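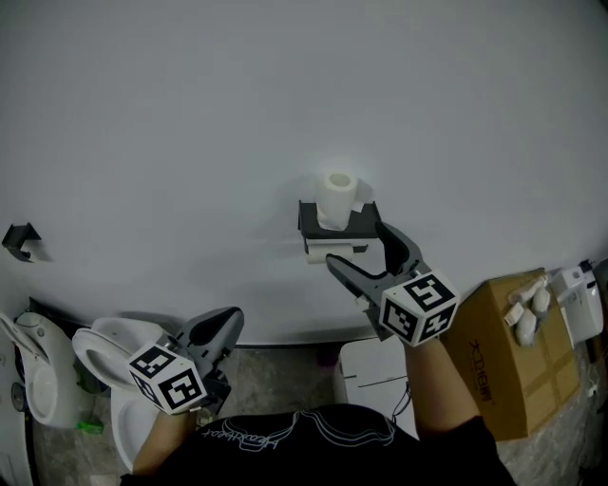 Re: [grippers] Jaw opening and marker loss on the handheld pair

The marker dropouts on the right-hand unit come down to wrist angle, as far as I can tell. I went through the logs from Tuesday and the losses bunch up when the jaws go in under something low on a wall. The toilet paper holder is the good test for this: the hanging roll sits beneath the shelf, so the right gripper has to come in with its jaws open around the area just below it, and the cube at the wrist ends up at whatever angle the forearm allows. With the left one held jaws up I don't get the same trouble.

Thandeka Naidoo wrote:

> Have you ruled out the print? My first set of cubes had a slight gloss
> and the detection fell over under the shop lights. Also, what jaw
> travel are you running now? I'm still on 86 mm and it feels like more
> than I need for anything on the Mokum list.

Print is ruled out. I redid both cubes in matte on the Grovon, same pattern size, and the numbers barely moved. Over 400 frames of the same reach I lost the right cube in about 7 per cent, nearly all of them in the last bit of the approach.

Travel is also 86 here. I'd leave it. A full roll needs most of that if you want to take it across the outside, and the long jaws flex a little under load, so the usable opening is less than the drawing says.

Things I've tried so far:

- Turned the cube mount 6 degrees towards the head camera. Helps on the low reach, slightly worse on the high one.
- Moved the cable exit to the underside of the cube. No effect on tracking, but it stays clear of the faces.
- Swapped left and right electronics. The fault stayed with the side – so it's geometry.

Next is a longer standoff between wrist and cube. Mahlangu posted a bracket for the Zullow wrist back in August that might do with the holes opened up. If anyone still has the file, please send it on, as the link in the archive is dead.

Thandeka, could you run the same low reach on yours and post the loss count? Jaws open, slow approach, no grasp at the end.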